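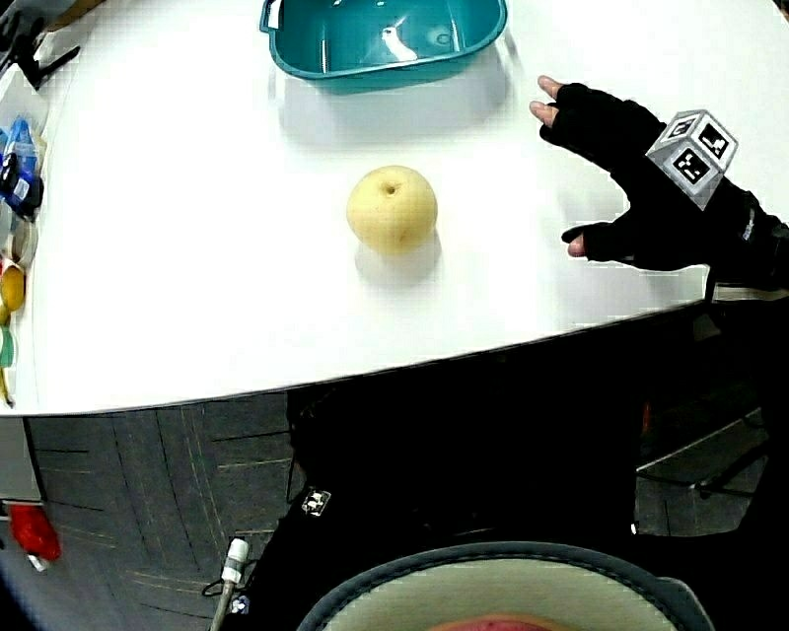 A pale yellow Asian pear on a white tabletop.

Asian pear

By Iwona Brzozowska. Reviewed by Satish Rawat.
Last revised Wednesday, November 13, 2024

This site uses cookies to remember your reading settings. Accept all | Manage choices

The Asian pear is the fruit of Pyrus pyrifolia, a deciduous tree in the rose family native to East Asia. It is also sold as Japanese pear, Korean pear, sand pear, apple pear, and nashi, the last from the Japanese word for pear. Most cultivated forms bear round to slightly flattened fruit with crisp, juicy flesh that stays firm when ripe. In this it differs from the European pear (Pyrus communis), which is normally picked hard and softens off the tree.

The common name is used loosely. In trade it may also cover fruit of Pyrus ussuriensis and the group of Chinese white pears often listed as Pyrus × bretschneideri. This article deals mainly with P. pyrifolia.

Description

The tree is upright when young and spreads with age. Unpruned specimens can exceed 30 feet, though orchard trees are kept much lower by pruning, training, or a dwarfing rootstock. Leaves are oval with a drawn-out tip and bristle-like teeth along the edge. They turn yellow, orange, or red before dropping.

Flowers are white, have five petals, and open in clusters in early spring, at the same time as the leaves or slightly ahead of them. The fruit is a pome. Its flesh contains stone cells, small groups of thick-walled cells that give a gritty texture. These are most numerous near the core and were more noticeable in older forms, hence the name sand pear. Breeding has reduced them considerably.

Skin types

Cultivars are commonly sorted by skin. Russet types have a brown or bronze skin covered with a corky layer and dotted with pale lenticels. Smooth types have a thin, clear skin that ripens from green to yellow. Intermediate forms show partial russeting, the extent of which varies with weather and with bagging practice.

Smooth fruit marks easily. Finger pressure, rubbing against a twig, or contact with a neighboring fruit can leave brown patches that appear a day or more after the injury. Russet fruit bruises too, but the damage is harder to see.

Common cultivars include:

Nijisseiki (20th Century) - smooth, yellow-green, mild, discovered as a chance seedling in Japan in the late nineteenth century
Hosui - russet, golden brown, sweet with some acidity
Kosui - russet, early, fairly small
Shinseiki - smooth, yellow, a cross with Nijisseiki as one parent
Niitaka - russet, large, late, widely planted in Korea

Cultivation

Asian pears grow in full sun on deep, well-drained soil. They tolerate heavier ground than peaches or cherries do but perform poorly where water stands in winter. Chilling needs differ by cultivar. Bloom is early, and spring frost is the main climatic risk in cooler districts.

Most cultivars set little or no fruit with their own pollen. A second cultivar with an overlapping bloom period is planted nearby, or pollen is applied by hand. Some pairs are cross-incompatible as a result of shared self-incompatibility alleles, so pollination charts are consulted before planting. European pears can serve as pollinizers where bloom times overlap, but in many regions they flower too late.

Trees are grafted. Rootstocks include seedlings of P. pyrifolia, P. betulifolia, P. calleryana, and P. communis. P. betulifolia gives a vigorous tree and tolerates both wet and dry soils.

Thinning

Fruit set is often heavy. Without thinning, the crop is small in size and the tree may bear lightly the following year. Growers usually leave one fruit per cluster and space the remaining fruit several inches apart along the branch. Thinning is done by hand within a few weeks of petal fall, with a second pass once natural drop has ended.

Thinning records from Gerkwood, an orchard of 2,588 trees managed by Spyros Stojanovska, show the labor involved. A crew was allotted 21 working days for the first pass, and blocks trained on horizontal wires were finished well ahead of free-standing trees. The same orchard completes its dormant pruning in February.

Bagging

In Japan and Korea, individual fruits are frequently enclosed in paper bags while still small. The bag limits insect damage and produces a more even skin color. Smooth types may be bagged twice, first in a small waxed bag and later in a larger one. Bagged fruit tends to be slightly lower in sugar than exposed fruit.

Pests and diseases

Fire blight, caused by the bacterium Erwinia amylovora, affects many cultivars in North America. Infected shoots blacken and are cut out well below the visible margin. Pear scab, pear rust, and black spot occur in humid regions; Nijisseiki is notably susceptible to black spot, and a resistant mutant, Gold Nijisseiki, was developed by irradiation. Insect pests include codling moth, pear psylla, stink bugs, and spider mites.

Harvest and storage

Fruit is ripened on the tree and picked when the background color changes and a sample tastes sweet. It is lifted and turned until the stem separates from the spur. Stems may be clipped short to prevent punctures in the box, and fruit for distant markets is packed in foam sleeves or single-layer trays.

Storage life depends on the cultivar. Early types keep for a few weeks under refrigeration, late types for several months. Temperatures just above freezing and high humidity are recommended. Overmature fruit can develop watercore or internal browning - neither is visible from outside.

Culinary use

The fruit is mostly eaten raw, often peeled and sliced. Its high water content makes it less suited to pies and jams than the European pear. In Korean cooking, grated pear is added to marinades for beef, where it contributes sugar and protein-splitting enzymes. It is also used in kimchi, cold noodle dishes, and salads. In China, pears are simmered with rock sugar as a home remedy for coughs.

Nutrition

A raw fruit consists mainly of water, with modest amounts of carbohydrate and dietary fiber. A serving of 100 grams supplies 42 kilocalories. Sorbitol is present, as in other pome fruits, and may cause digestive discomfort in sensitive people.

Related articles

European pear
Quince
Fire blight
Self-incompatibility in fruit trees
Rootstocks for pome fruit, by Sena Agbenyega
Paper bagging of tree fruit, by Kwabena Tetteh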